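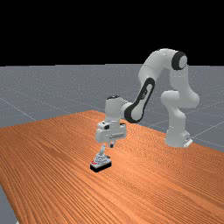

*Fig. 1. The arm in the simulator, gripper over the test part.*

## Session notes: from sim to bench (Plonum shared workshop, Monday evening group)

Okay, so last time we ended with a pile of joint limits on the whiteboard and everyone wanting to go home. This time we start in the simulator and we stay there for most of the evening! I know the real bench is more fun, but I've bent enough fingers on my own garage build to be stubborn about this.

The scene file is called `gedier_bench`. Open it, hit reset, and you should get the pose in Fig. 1: arm folded over like an upside-down U, hand above the part, fingers pointing down. If your arm comes up lying flat through the table, you have the old joint file. Grab the new one from the shared drive.

### What we're building toward

The Gedier bench is my name for the pick station we're putting together in the back bay. One arm, one table, one part at a time. In the sim I only kept what the planner needs, so the floor is a plain gray grid and the background is black. You can add walls if you like (I did once, and it slowed my laptop to a crawl).

The part has a flat base, a stepped body, and a thin stem sticking up. The stem is what I worry about. It comes up so close to the hand that a sloppy approach will clip it, so **come in from straight above** and slow down early.

### Numbers for tonight

- Approach height above the stem tip: 22 mm
- Speed for the last stretch: 9 mm/s
- Random seed, so we all get the same run: 2738
- Planner: Enine, default settings, please leave the smoothing alone for now

My own log from April has 778 sim grasps in it, and most of the failures came from the wrist being a few degrees off. The elbow was fine nearly every time. So when a grasp goes wrong, look at the wrist first, then the table height, then go hunting for exotic stuff.

### Do this

1. Load the scene and run one grasp with no changes. Save the log.
2. Raise the table by 5 mm in the config and run it again. Watch the fingers.
3. Put the table back. Rotate the part a quarter turn and see what the planner picks.
4. Write down which of the runs you'd be willing to try on the real arm, and why.

Step 2 is the one people rush. Run it at half playback speed and zoom in on the hand, it's a lot easier to spot contact that way.

### Before we touch hardware

Real base bolts get checked with the Gasser torque wrench (red case, bottom drawer, put it back!). Measure your table height at the base and again under the part. Mine at home sags between the two, and I lost a whole weekend to it before I got out a straightedge.

Bring your logs next week, plus a USB stick. The workshop wifi is still awful.

Still to sort out: finger pads, cable routing behind the shoulder, and where the stop button goes. I'd like it on the left, but the left-handers may want to argue.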